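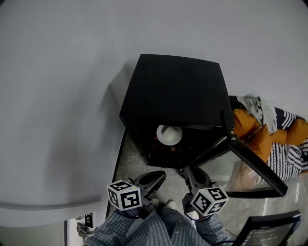

Llevo dos meses encargándome de la pareja de pinzas de mano del puesto de la nevera y no consigo que la derecha aguante una tarde entera sin perder el seguimiento. El seguimiento va por los cubos blancos con marcadores, uno en cada pinza, y los cables suben por las mangas. La izquierda, la que tiene la lucecita verde en el borde de arriba del cubo, no me da guerra. La derecha pierde la pose unas cuantas veces por sesión, casi siempre con la puerta de la nevera abierta. El cristal de la puerta refleja la habitación, el suelo claro y algo naranja, y sospecho que por ahí viene parte del problema, pero no todo, porque también me ha pasado con la puerta cerrada.

Lo que he hecho hasta ahora: limpiar los cubos con un paño seco, cambiar el cable de la derecha, apretar los tornillos de la base del cubo y repetir la calibración de las dos. Después de calibrar va bien un rato. Al final de la tarde vuelve a fallar. En el registro me sale el aviso 1902, pose no válida. ¿Por dónde seguiríais?

Publicado por Pushpa Awasthi
5 de mayo de 2020

tornillo_flojo

¿Qué cable le has puesto? En Clellholm tuvimos lo mismo y era el conector, que hacía mal contacto cuando el operario giraba la muñeca hacia fuera. El cable estaba bien, lo que se había aflojado era el zócalo de la pinza. Prueba con la pinza quieta sobre una mesa y mueve solo el conector con el dedo. Si salta el aviso, ya lo tienes.

mgalindo

Yo no empezaría por el cable. Un fallo de cable te deja la pinza muda y aquí lo que tiene es una pose mala, que es otra cosa. Si la cámara ve el marcador y su reflejo en el cristal, el programa puede quedarse con el que no es. En nuestro banco pasaba con una puerta de horno. Pusimos un límite de salto entre fotogramas y se acabó.

Pushpa Awasthi

Tengo el límite de salto puesto a 12 mm. Lo bajé una vez y empezó a descartar movimientos buenos, sobre todo al tirar de la puerta, que el brazo va rápido.

El cable es uno igual que el anterior, del mismo lote. Lo del zócalo lo miro mañana.

mgalindo

12 mm entre fotogramas es mucho si trabajas cerca de la cámara. De todas formas el límite solo te quita el síntoma. ¿Has probado a tapar el cristal por dentro y por fuera con papel mate? Una sesión entera, con la misma persona y la misma tarea. Si con papel no falla, es el reflejo.

rbenet

Discrepo de lo del papel. Si el puesto existe para grabar cómo se saca un plato de la nevera, en cuanto tapas la puerta estás grabando otra cosa. Como prueba vale, pero que no se quede.

A mí me suena a montaje del cubo. Dices que después de calibrar va bien y que se va degradando. Un reflejo no se degrada con las horas, el reflejo está desde el primer minuto. Algo se mueve. Marca con rotulador fino una raya que pase de la base del cubo al cuerpo de la pinza y mírala al acabar la tarde.

mgalindo

La luz sí cambia con las horas. Si hay ventana, por la tarde tienes otro reflejo distinto.

rbenet

Si hay ventana. Que lo diga ella.

Pushpa Awasthi

Hay ventana, con la persiana bajada desde marzo. La luz es la del techo.

Me gusta lo de la raya, la hago hoy. Con el cubo tengo además una duda: la base va con dos tornillos y arandela plana, sin nada que los frene. Los he apretado tres veces desde que llevo el puesto. El manual de Bramerov da un par de apriete para la pinza pero no dice nada de la base del cubo, supongo que porque la base no es suya.

tornillo_flojo

Tres veces en dos meses es la respuesta. Quita la arandela plana, pon una dentada y una gota de fijador de rosca de los flojos, el que se suelta con herramienta de mano. Nada del fuerte, que la rosca va en plástico y te la llevas por delante el día que haya que desmontar. Y no lo pongas con prisa: fijador por la noche, calibración por la mañana.

kiko_murnport

Cuidado con el fijador sobre plástico. Hay plásticos que se agrietan con él. Nosotros en Murnport partimos dos bases así, al cabo de una semana, sin tocarlas nadie. Mejor tuerca con freno por detrás si tienes sitio.

tornillo_flojo

Según el plástico, sí. Yo lo uso en piezas impresas desde hace tiempo y no he partido ninguna, pero si hay hueco para la tuerca, tuerca.

anabel_r

Una cosa que no ha salido. Con el cable por encima de la manga, cada vez que la persona dobla el codo el cable tira de la pinza. Si el cable de la derecha sale hacia el lado del cubo, ese tirón acaba en la base. Nosotros dejamos un bucle de holgura en la muñeca, sujeto con velcro al puño, y otra tira de velcro por encima del codo. El conector queda sin tensión. Haz que la persona estire el brazo del todo hacia el estante de arriba antes de cerrar el velcro, porque si lo ajustas con el brazo encogido te quedas corta.

Y los dedos negros, ¿los has cambiado hace poco? Después de cambiar dedos hay que volver a medir la distancia del cubo a la punta. Mucha gente repite solo la calibración de apertura.

Pushpa Awasthi

Los dedos los cambié en marzo, los cuatro. Hice la de apertura y la de cámara. La distancia a la punta no la medí, dejé la que había, 38 mm. Hoy la compruebo con el calibre en las dos.

El cable de la derecha sale justo por el lado del cubo, sí. En la izquierda sale por el contrario.

rbenet

La distancia a la punta no te provoca el 1902. Te da un error constante, la punta calculada cae donde no es. Hay que corregirla igual, pero no mezcléis las dos cosas.

anabel_r

No he dicho que lo provoque. He dicho que lo mire ya que va a tener la pinza abierta.

Pushpa Awasthi

Traigo lo de ayer.

Zócalo: lo moví en todas direcciones con la pinza en la mesa y no saltó nada. Descartado por ahora.

Raya de rotulador: al acabar la tarde la de la derecha estaba desplazada, poco, pero se ve a simple vista. La de la izquierda seguía en línea.

Distancia a la punta: la izquierda da 38 mm. La derecha no la di por buena porque el cubo estaba movido. La mido otra vez cuando esté fijo.

Papel mate en la puerta: hice media sesión, no entera. El aviso salió menos veces. No salió cero.

mgalindo

O sea que el reflejo también cuenta.

rbenet

Media sesión, y además la primera media, con el cubo recién apretado. Eso no prueba nada. Fija el cubo primero y luego repites la puerta con papel y sin papel.

mgalindo

De acuerdo con el orden. No con lo de que no prueba nada.

kiko_murnport

¿Tienes sitio para la tuerca?

Pushpa Awasthi

En el tornillo de delante sí, en el de detrás no, choca con la carcasa. He puesto tuerca con freno delante y arandela dentada detrás, sin fijador. El cable lo he sacado con bucle en la muñeca, como dice Anabel, y he girado la salida para que quede por el lado contrario al cubo, igual que en la izquierda.

Una pregunta para quien lleve más de un puesto: ¿qué hacéis con lo ya grabado? Tengo 1560 grabaciones desde el cambio de dedos y no sé desde cuál está movido el cubo derecho.

anabel_r

Busca en cada sesión un momento en que las dos pinzas se toquen por las puntas. Nosotros lo hacemos al empezar y al acabar, y queda grabado. Si la distancia calculada entre puntas se sale de lo normal al final y al principio no, el cubo se movió en esa sesión. Si no hacéis ese toque tendrás que tirar de las veces que cierra la puerta, que el recorrido del borde debería ser siempre el mismo arco. Sale peor pero sale.

tornillo_flojo

Las de la izquierda sola las puedes dejar. Yo apartaría las de la derecha sin borrarlas. En Trương tienen un script que ajusta el arco de la puerta, pregunta en su hilo.

Pushpa Awasthi

No hacíamos el toque. Desde hoy sí, lo he puesto en la hoja del puesto, entre la comprobación de las rayas y el arranque de la grabación. Pregunto por el script.

Primera tarde completa con el cubo fijo y el cristal sin tapar: la raya en su sitio y el 1902 dos veces, las dos con la puerta abierta y la pinza derecha delante del cristal. La distancia a la punta de la derecha da 38 mm, igual que la otra.

mgalindo

Esas dos son mías. Mueve la cámara fija hasta que desde ella no se vea el cubo en el cristal con la puerta abierta del todo. Si no puedes moverla, máscara sobre la zona de la puerta.

Pushpa Awasthi

Puedo moverla un palmo hacia la pared. El jueves la muevo y recalibro.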